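The Year I Stopped Buying Things for the Kitchen

By Forough Bahrami

I have a drawer that won't open. You probably have one too. Mine is to the left of the cooker, and somewhere inside it a potato masher has turned sideways and wedged itself against the top, so that all I can do is get two fingers in and feel about for the handle. I lived with this for most of a year. I mashed with a fork.

What finally got me going was moving house, or nearly moving house (the sale fell through, thank you for asking). A removals man called Luzius Gisler came round to give me a quote, opened all my cupboards, whistled, and said the kitchen would need more boxes than the rest of the flat put together. I live alone! I cook four things! I was mortified, and I made him a cup of tea in one of my 254 mugs – all right, I've never counted the mugs, but that's how it felt once he'd looked at them.

So I set myself a rule. Nothing new for the kitchen for a year, and everything I already had must either be used or go. I wrote it on a bit of card, dated it October 4, 2021, and stuck it on the fridge, where it promptly got splashed with soup.

The first few weeks were easy because I was showing off. I rang my friend Negin Tabrizi every time I let something go. The egg slicer went, and the second egg slicer. The fondue set went to her, actually, and she has used it more in one winter than I did in my whole marriage. Then November came, the evenings got dark, and I found myself looking at a very lovely Rarnel casserole in a shop window with my nose practically on the glass.

I told Siamak, my brother, and he laughed at me down the phone. Siamak Nazari (different surname, long story, same nose) is a proper cook, he ran a lunch place for years, and he owns one good knife and a pan he's had since he was a student. His view is that people buy kitchen things when what they want is for somebody to come round for dinner. I said that was very deep and he said no, it was cheap, and why didn't I just ask someone round for dinner.

His other piece of advice was to clear a table and get everything out where I could see it. You can't judge a thing in a cupboard, he says. In a cupboard it's just part of the cupboard.

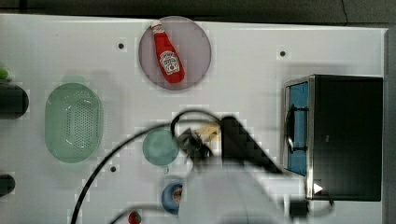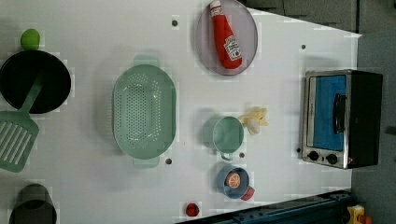
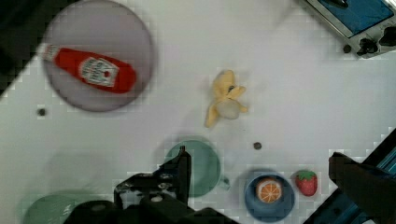
Kitchen bits and pieces, laid out on a white tabletop.

Well, I did ask someone. I asked five people, which was greedy, and I made the lamb stew my mother used to make with dried limes, and I had to borrow chairs from Bheki Fourie downstairs and then of course invite Bheki as well. The stew caught on the bottom a bit. We ate it anyway, off plates that didn't match, and Bheki told us how his gran kept her one good colander on a nail by the back door and used it for rice, beans, washing grapes and once, in an emergency, as a hat in the hail.

I thought about that nail for days afterwards. I've got one up now, by the window, and the colander hangs there, and it gets used far more than it did when I had to take out three bowls to reach it. Same with the big spoon. Same with the little Pala grater, which I'd honestly forgotten I owned and which does nutmeg beautifully.

Some things I got wrong. I gave away the rolling pin in a fit of virtue and have been using a wine bottle ever since, with mixed results and some very lumpy pastry. I also miss the jam funnel more than I can explain. The Rarnel casserole I still visit from time to time.

The drawer opens, though. I took it right out with a butter knife and a lot of swearing, and there was the masher, along with two corks, a takeaway menu and the key to a suitcase I gave away last spring.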